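How to Oil a Wooden Dining Table

A dry table top soaks up spills and marks easily. One afternoon of work in the fall will carry it through the winter. You need fine sandpaper, clean cotton rags, and a can of hardwax or tung oil.

Clear everything off the table and wipe the top with a damp cloth. Let it dry overnight.
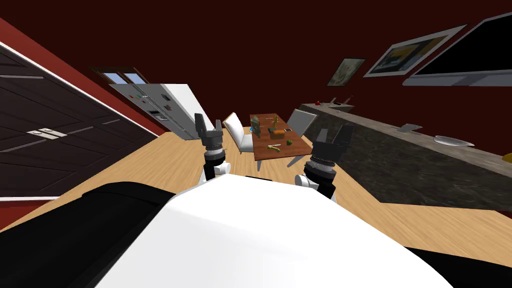
Dining table and plank floor, seen from the near end.

Sand lightly by hand, always along the grain. Power sanders leave swirls that show up once the oil goes on. Vacuum the dust, then wipe again.

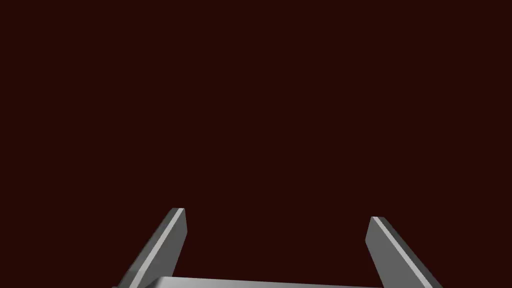 Vol. 6, No. 2

Test the oil underneath the table first. Liette Arsenault, who taught me this, used Zunen oil on walnut and Predanetti on oak. Either one will darken the wood a little.

Pour a small puddle and spread it thin with a rag. Work one section at a time.

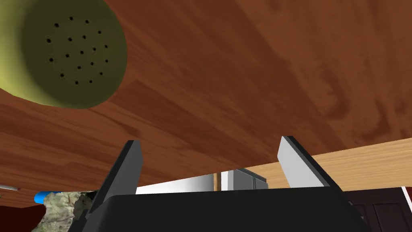
Oil brings out whatever color is already in the wood. Pale boards turn honey, and dark ones can go nearly black at the knots. On a top with orange-brown and chocolate-brown bands like these, the contrast gets stronger, so do a single coat and wait a day before deciding on another. Follow the long streaks with your rag and watch for dull spots.

After fifteen minutes, wipe off all the extra. Oil left sitting turns sticky.
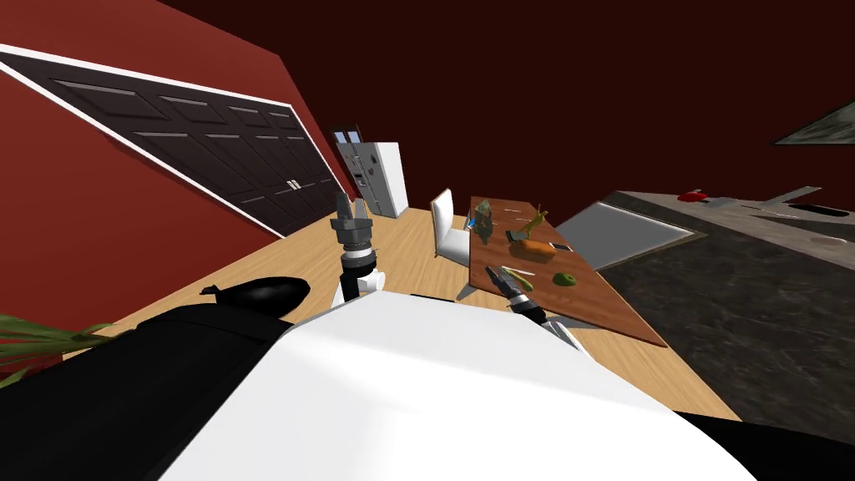

Buff with a fresh rag and leave the table alone for a full day. Lay used rags flat outdoors to dry, never in a pile, as they can catch fire. Repeat next November.

Brittany McKinnon
October 21, 2022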